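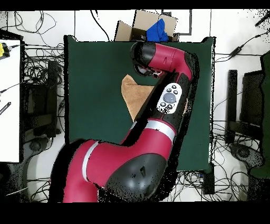 Most towels are folded badly, and most of the people folding them believe otherwise. I was one of them for years. The usual mistake is to pick the thing up, flap it about like a flag of surrender, and try to fold it in midair against your own chest. Use a table. A square one is best, with a cloth cover on it, and a dark one if you have the choice: a tan towel on deep green shows you every crooked edge, including the sort of lopsided triangle you get when one corner has flopped over and nobody has dealt with it. Keep an open box just past the far edge for whatever is waiting its turn, crumpled is fine. A bright blue cloth can sulk in there for as long as it likes.

What you need

A table with a cloth cover
A cardboard box, flaps out
Towels, dry
Four minutes for your first one, less after that

Getting it flat

Start with the corners. Find one, any one, and put it down on the table near you. Run your thumb along the edge until you hit the next corner and put that down too. Do not trust a corner you haven't touched. Terry cloth is very good at producing folds that feel like corners and aren't.

With the near edge down, walk the far edge away from you until the towel lies open. Then press the middle with your fingertips and push outward. You are moving the slack toward the edges, where you can tug it out. If you start at the edges you'll herd all of it into the middle, and you will have made a small hill.

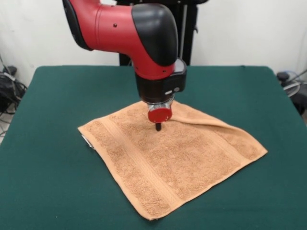

Page last changed: March, by Trinidad Valdebenito (fixed the bit about thirds)

Once the towel is lying flat, stop fussing with it. One finger a little off center is enough to hold it while you straighten a side. A whole palm drags the pile with it, and then you're back to the hill.

The fold

1. Bring the left side over to a third of the way from the right edge. Yes, a third. An earlier version of this page said half, and Genji Kamata wrote to me at a length the subject may not deserve. He was right.

2. Bring the right side over the top. You should have a long strip with no raw edges showing down the side you want to look at.

3. Smooth from the center toward each end. Twice is plenty.

4. Fold the strip in half, end to end, then in half again. For a hand towel, stop at one.

5. Turn the folded edge to face you and put it on the shelf that way. Everyone who visits will assume you have your life in order.

If it comes out wrong

A wedge shape means your first two corners weren't square to the table edge. Line them up with the border of the cover next time and let the table do the thinking.

A fat middle means you skipped the pressing. Open it up and do it again.

A stack that leans is usually two kinds of towel pretending to be one. My Hattori set and my old Sanier ones are different weights and will not live together above a height of 8. I have stopped asking them to.

Fitted sheets are on another page, which I keep meaning to finish.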